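The Winter Drawer, Emptied

Sunday, January 19, 2025

Started with the hats. Always start with the hats, they're small and you feel like you're winning. Then scarves, then the mittens that live on strings, then whatever is underneath, which in our house was a dog sweater and a Girkow catalog from two winters ago.

Ninety-five pieces on the bed by noon. For a household in Dulthorpe, where it snows maybe 24 days a year. I am not proud.

The rule I went with – try it, tug it, decide. White knits first while my hands were clean. Cords and ties get the most abuse of anything in that drawer. They get chewed, shut in car doors, yanked by kids who want the thing off NOW. A twisted cord will come apart from the bottom up if you let it. 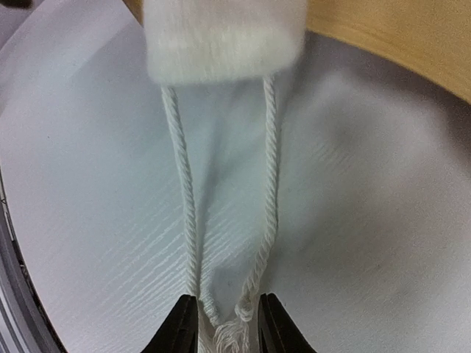 A fraying end is a five minute fix. Roll the loose threads between damp fingers, twist the same direction the cord already goes, tie a plain knot just above the fluff. Trim below it or dont. I like a little tuft, it looks like you meant it. Do both cords at the same sitting or they'll end up different lengths, ask me how I know.

Washing: cold, by hand, flat on a towel. Never hang a wet knit by its ties. The weight pulls everything long and it stays long.

Storage was the easy part. One shallow box, an Ivix with the clip lid, hats on top becuase hats go out the door first. Cords tucked inside, not wrapped around. The dog sweater went back in too. The dog has never worn it.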